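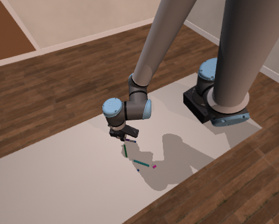
Simulation view of the stick task: arm at the table, gripper over the five colored pieces.

Minutes of the working meeting, teaching by demonstration
Thursday, 2:00 p.m., small room and online
Present: the Gandetti side (simulation and training), the Teleck side (remote control station), two operators. The hardware group sent apologies.

1. Minutes of the last meeting
Accepted with one correction. In point 4 the word "recordings" should be "accepted recordings". The difference matters for the payment of operator hours.

2. Status of the demonstrations
The operators recorded 70 demonstrations of the stick task in the simulator since the February meeting. After the review 61 were accepted and 9 were rejected. The rejected ones were discussed shortly. In most of them the operator released the piece too early and it fell flat on the table. In two of them the recording started late, when the arm was already moving, so the first part of the approach is missing.

It was asked if the rejected recordings can still be used as examples of failure. Gandetti answered that the training code does not read failures at this moment. The files will be kept but in a separate folder, so that they are not mixed by mistake.

3. Small pieces
This point took the most time. The teal stick is the longest and thickest piece and the operators have no difficulty with it. The tiny dark blue piece and the magenta one are a different matter. Both operators reported that they lose the feeling of depth when the gripper comes down near them, and then they correct left and right several times before closing. These corrections go into the recording and the policy learns them also.

Three proposals were made:
— a second view from the side, shown in the corner of the operator screen;
— a slower speed scale for the last part of the movement down;
— to take the smallest pieces out of the task for now.

The third proposal was not supported, as the Fetura people asked for small parts from the beginning. The first and the second will be tried together. One operator asked that the slow speed is switched by the foot pedal and not automatically, because an automatic change surprises the hand. Agreed.

4. Shadow on the table
The arm throws a big shadow on the table in the simulator, and some pieces lie in it. The operators find that the green stick is hard to see there, as it is already dark. Gandetti explained that the light is placed in this way on purpose, to be closer to the real cell, where the lamps are also behind the arm. After discussion it was decided to keep this light for half of the new recordings and to change its direction for the other half. The operators should not know before the start which light they will get.

5. Hand guiding compared with remote control
Teleck presented a short comparison. With hand guiding on the real arm, a new operator made a usable demonstration after 18 minutes of practice. With the remote controller the same person needed much longer, but the movements were smoother at the end. There was a remark that one person is not enough to make a conclusion. Teleck agrees and will repeat the test with other operators.

The question of the hands in the camera view remains open. When the arm is guided by hand, the operator's fingers cover the gripper in many recordings. The meeting did not find a solution. It goes to the next agenda.

6. Start position
Until now every demonstration begins from the position where the operator left the arm before. From the next session the arm will go to one fixed start position, with the gripper pointing down over the middle of the table. The pieces will be placed again by the script after each attempt.

7. Other matters
The Gunawan office asked for a copy of the operator instructions in plain English. The present version is too long and has old screenshots. The new version should fit on two pages.
The chair at the remote station is broken and a new one is ordered.

Actions
Gandetti: side view on the operator screen, two light directions, start position in the script.
Teleck: slow speed on the foot pedal, repeated test of hand guiding.
Operators: notes about each rejected attempt, written on the same day.
Both sides: short instructions for Gunawan, first draft before the next meeting.

Next meeting: Thursday, same time, online only. The meeting was closed at 3:25 p.m.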